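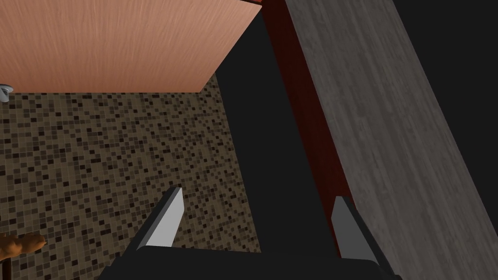 Memorial Books and Stationery

The Altden Memorial Guest Book

25/12/2022
By Ornella Morelli

A guest book is usually one of the last things a family thinks of before a funeral, and one of the first they go looking for a year later. We've been making the Altden at our bindery in Clundstead for long enough now to hear from people at both ends of that, and I still get a lift when somebody writes to say they had it down off the shelf again and found a line from an old neighbor they'd missed the first time!

It's a sewn book, landscape shape, with 143 numbered leaves and a ribbon. The sewing matters more than anything else I could tell you. A glued book wants to close itself, and a line of people waiting to sign at the back of a church do not want to hold it open with an elbow. The Altden lies flat from the first page to the last. Gianni Palumbo sews every one on the old frame by the window, and he is slow, and we have stopped asking him to be faster.

Paper and ink

The paper is a soft cream with a little tooth to it. Fountain pens are fine, ballpoints are fine, and the felt-tip that somebody's grandchild brings along is fine too (we've tried a lot of felt-tips). Gel ink needs a few seconds before you turn the page. Each leaf can be written on both sides without the words showing through.

We rule the pages very lightly in gray, in one of two layouts:

Names and addresses. Six spaces to a page, each with a line for the name, two for an address and one marked "How we knew each other." Pick this one if you plan to send thank-you cards. That last line is a lifesaver when you're sitting at the kitchen table in May trying to work out who "Pat and family" might be.

Open pages. Three large spaces with no headings at all. People write more when you give them room, and they sometimes draw. This is my favorite by a mile, and it's the one my own family used.

You can also mix them, with the ruled pages at the front and open pages behind. Just say so in the order notes and tell us where you'd like the change to fall.

Covers

The cloth comes in four colors: slate, moss, oxblood and a pale oatmeal. Oatmeal shows fingermarks, so if the book is going to a cemetery chapel and then on to a lunch somewhere, I'd steer you to one of the darker three. Moss is new this winter and I can't stop picking it up.

The name and dates are stamped on the front in gold, silver or blind, meaning pressed into the cloth with no color. Blind stamping looks lovely on slate and is nearly invisible on oxblood. There's room for two lines of up to 30 letters each, counting spaces. If the full name is longer than that, write to us and we'll set it smaller. Nicknames are welcome. We've stamped plenty of books with only a nickname, and they look just right.

Please type the name exactly as you want it, accents and all. We send a proof before we stamp anything, and we'd much rather change it five times than once too late. It helps to have a second person read the proof. Families are tired that week, and a wrong year is very easy to read straight past.

Matching pieces

The Billiritz card set goes with the Altden in the same cream paper. It holds 200 loose memory cards in a cloth-covered box, handy for a big service where one book would mean a long wait at the door. Put a stack on each table at the reception and collect them at the end. The cards are the same width as the open pages, so the best ones can be tipped into the book afterward with the paper corners in the lid.

The Riquelme order-of-service folder is a plain cloth cover with an elastic cord down the spine. Slip in the printed order of service, a copy of the newspaper notice and perhaps the reading, and the whole lot stays together. It takes sheets up to letter size folded once.

For funeral homes and parishes

We supply unstamped books in cartons, along with a name plate that can be fitted at your end. Thomas D'Amico looks after these orders and keeps up to 500 books in stock, in slate and oatmeal only. He can also bind your own wording onto the first leaf, such as the name of the church or a short verse.

How long it takes

A stamped book leaves us 2 working days after you approve the proof. Unstamped books go out the day after you order. If the service is sooner than that, take an unstamped one and send the cover back to us later with the book. We'll stamp it then at no charge beyond the return postage, and all the signatures stay safely inside.

Care

Keep it out of direct sun and away from damp. Pressed flowers are beautiful but should go in a paper sleeve first, or they'll stain the facing page. Two sleeves come tucked in the back of every book, and we're happy to send more. If the ribbon frays, a small dab of clear glue on the end will hold it.

Size: 11 by 8½ inches closed
Leaves: 143, sewn
Ribbon: one, matched to the cloth
Box: plain gray, lift-off lid, included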